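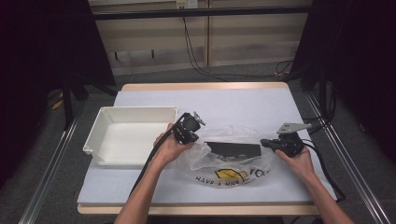 Packing Table Checklist – Walkthrough with Comments
Merar Mail Order, Grimville, small parcels room
April, morning round, before the 10:30 start

14 shares · 6 comments

Marks used: OK, FIX (put right the same day), WATCH (look again next round). Comments go straight under the line they belong to.

1. TABLE AND COVER

1.1 Table stands level, no rocking when leaned on – OK

1.2 Cover lies flat, no curled corners – WATCH
The pale covers on the small tables don't reach the edge of the wood. That is fine for packing, but things with thin edges catch on the step when they are slid toward you. Lift them over it.

1.3 Cover clean – FIX
Tape residue on table 13. Wiped down with warm water and dish soap. Do not use the orange solvent on these covers, it leaves them tacky for days and the bags stick to them.

1.4 Bare wood edge free of splinters – OK
Front edge of table 13 was sanded last month. Run a folded cloth along it, not your palm.

2. BAGS

2.1 Correct bags for the job – OK
Small flat items go in the clear smiley bags, the ones with HAVE A NICE DAY on them. Anything with a corner sharp enough to scratch a fingernail gets a paper sleeve first.

2.2 Bags free of holes and split seams – FIX
Three pulled from the open bundle with split side seams. Hold each one up by the top and look through it before filling. A wrinkled bag is usable. A split one is scrap, including when the split is small.

2.3 Bags kept off the floor – FIX
Two found under the table by the wall. A clear bag on carpet is hard to see and slides when stepped on. This was also on the last list. Pick up as you go – don't leave it for the end of the shift.

2.4 Bags stored out of reach of visiting children – OK
Bundle goes back in the cabinet with the door shut. The counter on the shelf said 2286 bags before the round. New stock is due from Fernandes and should be opened only when the old bundle is finished.

3. TRAYS

3.1 White trays empty at the start – OK

3.2 Trays free of cracks – WATCH
Hairline crack in the corner of one spare tray, not in use. Press on the low sides with a thumb and listen. If it clicks, put it aside.

3.3 Tray placed to the left of the bag – OK
Same side on all tables so people can swap places without reaching across each other. Left-handed packers may switch it, but switch it back afterward.

3.4 One kind of item per tray – OK
Last month's mix-up on order 1466 came from two kinds in one tray. Both were flat and black and nearly the same size. Check the label on the order slip before the item goes near the bag.

4. FILLING

4.1 Bag opened fully before the item goes in – WATCH
Several people lay the item on top of the bag, then try to work it inside. It scratches the item and tears the bag at the mouth. Open the bag first, then slide the item in flat.

4.2 Air pressed out, top folded once – OK

4.3 Fingers clear when the drawer under the bench is closed – OK
Drawer runner was stiff, oiled during the round.

5. FLOOR, CORDS AND OUTLETS

5.1 Walking path clear from the door to each table – OK

5.2 Cords out of the walking path – FIX
One slack cord on the carpet on the far side of a table. It should run along the baseboard. Checked again at noon and it was done.

5.3 Wall outlets tight, covers not cracked – OK
No warmth felt at any cover plate.

5.4 Carpet edges down – OK

6. SIGN-OFF

All FIX lines closed by 2 p.m. except 2.3, which stays open until it is clear on two rounds running. WATCH lines carry over. The Urnurholm room uses the same list but has no carpet, so skip 5.4 there.

Score for the round: 84 out of 100. Last round: 79.

6 comments

Can 3.3 be printed on the card at each table? New people ask every time.

Reply: Yes, it goes on the next card along with 4.1.

The split bags in 2.2 were all from the bottom of the bundle. Worth checking how it is stacked.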